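From: Lutz Ostermann
To: portrait-list
Subject: Re: [portrait-list] Deposits and the two-session package

Replying to the part about deposits first, then the rest in order.

> We have been running the family package as two sessions for one
> price, with a deposit of 20 percent at booking. The trouble is that
> people do the first session, get their files, and then never book the
> second. I have 4 families from last year who still have a session
> open. Do you put an end date on it? And what do you do about the
> deposit when they want to move the date more than once? Also, is
> anybody still using one big soft light for groups, or has everyone
> gone to two? Mine leaves the back row dark.
>
> Cao

Cao,

We had the same problem when we offered the two-session package, and we fixed most of it by changing when the files go out. Clients now get a small set from the first session, enough for a card or a wall print, and the full gallery comes after the second. It's in the contract and I read that line aloud at booking. A few people have asked to have everything early, and I sell them the first session as a single at the single price.

Yes, put an end date on it. Ours is the end of October in the year of booking. Before that we let it run open, and I was shooting second sessions for children who had grown so much that the two halves didn't look like one set. For the families you already have open, I would write to each of them once, offer a short list of dates, and say when the offer ends. Don't apply a new rule to an old contract without telling them.

On the deposit, I moved from 20 percent to 40 and lost no bookings that I know of. The first date change is free if it's made before the week of the session. After that a change costs half the deposit. Illness is different and I don't charge for it, with or without a note. Outdoor sessions that get rained out go to the next open Saturday and nothing is owed.

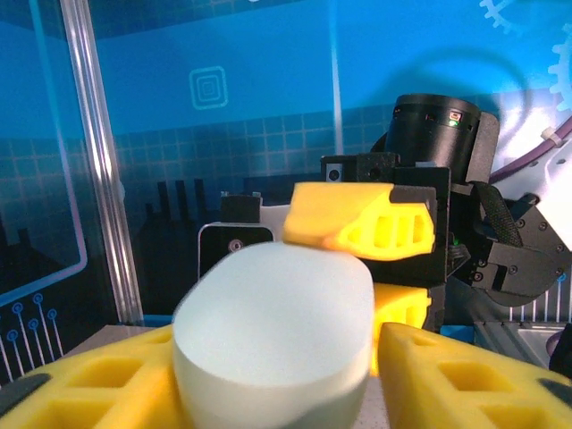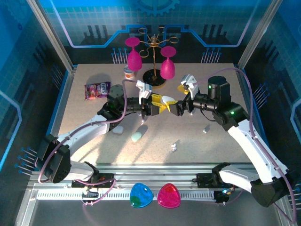
*Yellow gripper fingers in both, with a pale object between them.*

Now the light. I still use one large source for groups up to two rows and add a second when there's a third row. If your back row is going dark, the light is most likely too close. Move it back and up, then raise the power to make up for it. The falloff between the front and back rows gets much smaller. You lose some softness, which for a family of nine in matching sweaters doesn't matter a great deal.

If the room won't let you move back, feather the light so the middle of it points over the heads of the front row and at the back row. Check it with a meter at both ends. I had mine within a third of a stop last week in a room with a low ceiling.

I would also look at how deep your rows are. People leave a full step between rows if you let them. I put the back row on a low bench and have them lean in until they can touch the shoulders in front. That fixes focus as well as light, and I can stay at f/8 without pushing the ISO.

Two other things came up in the thread that I didn't see answered.

Mokov asked about backdrop width. For groups I use the wide paper roll and nothing narrower. The narrow one is fine for couples and a seated child. If you shoot the narrow roll with five people you will spend the evening extending the edges by hand. Store the roll standing up. Mine sagged in the middle after one summer lying across two hooks.

Fikel asked about insurance for location work. My policy covers equipment in the car only if it's out of sight and the car is locked, and it has a separate limit of 3000 for rented gear. Read yours for the rented part. I found out about the limit when I was filling in a form for a lens I'd already picked up, so I had to return it and take the cheaper one.

I've put my current contract wording in the list's Flestunance folder under "family, two sessions." The cancellation paragraph is the fourth one down. Use what you like, but have it checked where you live, as the deposit rules are different from place to place.

I can't make the call this month. If somebody takes notes, please post them here.

Lutz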